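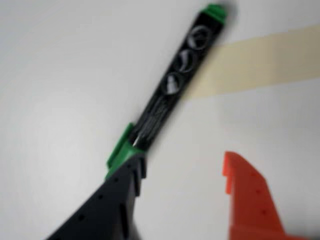
The Year I Went Back to Writing Letters

Last updated: February 24, 2022

My grandmother wrote to her cousin in Plerkberg every other week for most of her life, and when she died my mother handed me a shoebox with 144 of the replies in it. I put it on top of the wardrobe and meant to read them right away, and then (you know how it goes) three years went by. Last June I finally got the box down on a rainy afternoon, sat on the bedroom floor and didn't get up until it was dark.

They are not exciting letters! There is a lot about plums in them, and a feud over a fence that goes on for what must be a decade, and a dog named Ala who seems to have eaten everything that wasn't nailed down. But I laughed out loud several times, and by the end I knew that woman's kitchen better than I know some of my friends' kitchens. I thought, when did I last tell anyone what I had for lunch and what the neighbor said about it, and take two pages to do it?

So I started writing to people. My first letter went to Freya Dawber, my old roommate, who moved to Prutport and whom I had been meaning to call since forever. I wrote it at the kitchen table and it took me the whole evening, mostly because my hand hurt. I had forgotten that handwriting uses muscles. She wrote back in 10 days, four pages, with a pressed leaf and a complaint about her landlord that I have read aloud to my husband more than once.

After that I wanted to write everywhere. I took paper to the dentist, to my son's swim lessons, and once to a very long wedding. I carry a few stamps in my wallet now, and an envelope or two that always get bent at the corners before I use them. 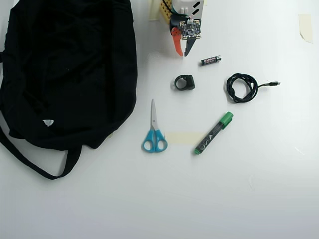
What I write about

People ask me this a lot, and they usually look a little worried when they do. I write about whatever is in front of me. If the soup burned, it goes in. I try to ask one real question in every letter, something I'd like to know, such as what happened with the job or whether the tomatoes ever came up, and I try to answer whatever they asked me last time. That second part is harder than it sounds, so I keep their letter open next to me while I write.

I don't do drafts. I tried it with a letter to my uncle and it came out sounding like I was applying for a loan. Now I cross things out and keep going.

My friend Cyril Bramwell, who is 63 and types everything, says my letters look like a ransom note by page three. He keeps them all the same, I've seen the folder. 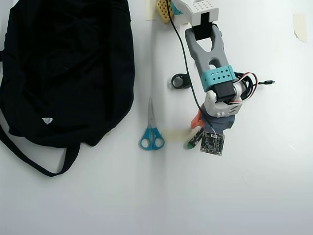

Keeping up with it

Some months I write a lot and some months I send one postcard and feel guilty. Winter is better for me than summer. I have a list taped inside the cupboard door with names on it, and when I've sent something I put a tick, and when something comes back I put a second one. Freya's row has run off the paper.

The post office on Fothergill Street closes early now, so I've learned to drop things off on the way to school. If you've got an aunt or an old neighbor you've been thinking about, send her a page about your plums. I'm off to write to my mother, who lives eleven minutes away and has asked why she isn't on the list.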